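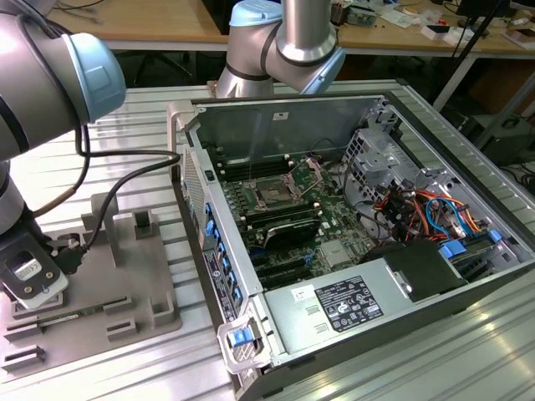
Fallotcombe Desktop Reuse Project
Progress report, 4/5/22
To: Marietjie Nel, Wokberg Fund
From: Milagros Belmonte

Hi Marietjie,

You asked for the news, the money and the grumbles, in that order, and I've mostly managed it. I wrote this over two evenings, so forgive me if I repeat myself!

Where we are

The last load from Kuvham came in at the end of February, and that brought us to 382 towers, all under one roof and all with a number stuck on them. I can't tell you how good it feels to have the counting over with. For weeks the first thing anyone asked me was "how many have we got?" and I had to say I'd get back to them. The loading door is clear again and we can get to the fire extinguisher without climbing over anything (you'll remember the path we had you walk down on your visit, sorry about your coat).

The bulk of my time since then has gone into processors. When we wrote the application I had us down as a clean-and-reload outfit: blow out the dust, check the drive, put a fresh system on it, send it to a school. A lot of the Kuvham machines need more than that. They came from the same office, but they weren't all bought together, and some have much slower chips than others. So we're opening them up, pairing good boards with good processors, and building fewer, better computers. You said you were fine with that on the phone and I'm putting it in writing here so it's on the record.

How the swap goes

We do it with the tower flat on its side and the panel off, so the board faces up and you can get straight down into it. The cooler comes out first. Then the old paste gets wiped off, the lever and bracket come up, and you've got the chip in front of you. I used to dread that part. I still hold my breath a bit, to be truthful, but the dread has worn off.

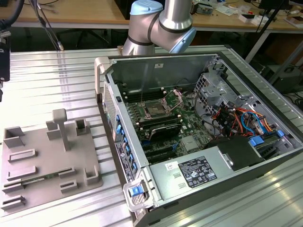 Tower on its side with the cooler out and the processor socket exposed.

The drive wiring is the annoying bit on these. There's a fat bundle of it in every color, and it wants to be wherever your hand wants to be. I started out unplugging the whole lot each time and labeling it, and then spent ages plugging it back in. Now we push it over toward the drive cage and leave it connected if it'll stay put. It's a small thing but it took a real bite out of the time per machine. The blue plastic tabs and clips inside the case have been great, by the way. Cards and drives come out without hunting for a screwdriver, and whoever designed that has my thanks.

Memory stays in unless it's faulty. I had a different rule in the first plan (everything out, everything tested separately) and I dropped it. We test it in place, and if the machine passes we leave it alone.
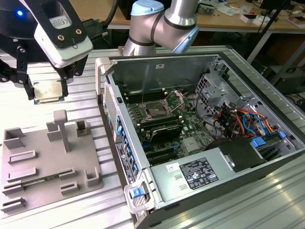

What matters most with the chips is keeping hold of them by the edges and watching the pins in the socket. I've now written this on the wall in marker. A processor is pretty forgiving if it's held by its sides, but a socket with the little pins bent is the end of that board as far as we're concerned. We've lost 10 boards so far. Most of those I'd put down to the way the machines were stacked on the trip over, and two were definitely my own fault, both in the same afternoon, when I should have gone home earlier. All of them went into the parts pile, so the power supplies and cages are still doing some good.

I also changed how we store the loose processors. They were going into bags, which was fine until somebody needed to read the markings and every bag had to be opened. Now they go into trays with lids, grouped by model, with the model written on the end of the tray. The trays were cheap and came out of the consumables line.

The spreadsheet

I know, I know. Tufa, our stock system, finally works the way I described it to you in the application. Each tower has one line, and if a processor moves from one machine to another, both lines change together. Before that I was copying numbers between tabs and getting it wrong. If you'd like to look around in it, tell me and I'll set you up with a login. It's not pretty but it's up to date. 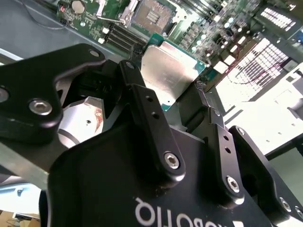
Lining the chip up is the one step I won't let anybody rush. It has to be the right way around and level, and it has to go down under its own weight with no pressing. If it doesn't sit, lift it away, look at the socket again under the lamp, and start over. I timed the whole job in February and then stopped timing it, as people were starting to race each other.

Money

We're under on tools and over on thermal paste and wipes, which I badly underestimated. I'd like to move what's left in the tools line across to consumables, if you're happy with that. No change to the total. Rent and transport are where we said they'd be.

What's slow

Drives. We have plenty of towers and not nearly enough decent drives to go in them, and the prices I've been quoted made me sit down. I have 3 suppliers to call back this week.

Next

Finish the swaps on the Kuvham machines, then get the first batch boxed for the Fallotcombe schools. I still owe you the delivery list and it'll come separately once the schools have confirmed who's signing for what. Could you let me know on the consumables question before I reorder paste? I'm down to the last couple of tubes.

All the best,
Milagros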